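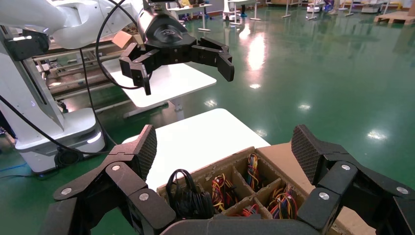 4. Sorting leads into the divided box

1. Set the cardboard box on the table and fold the wide flap out to the side.
2. Put black cables in one compartment and colored wires in the others. Mixed bundles can share – the Toria catalog says they won't tangle, but we have our doubts.
3. Stand tall bundles toward the rear.

Note: Labels are supposed to stay on for 2000 openings. Check them anyway.

Caution: Don't pull a bundle out by one wire. Loosen it first.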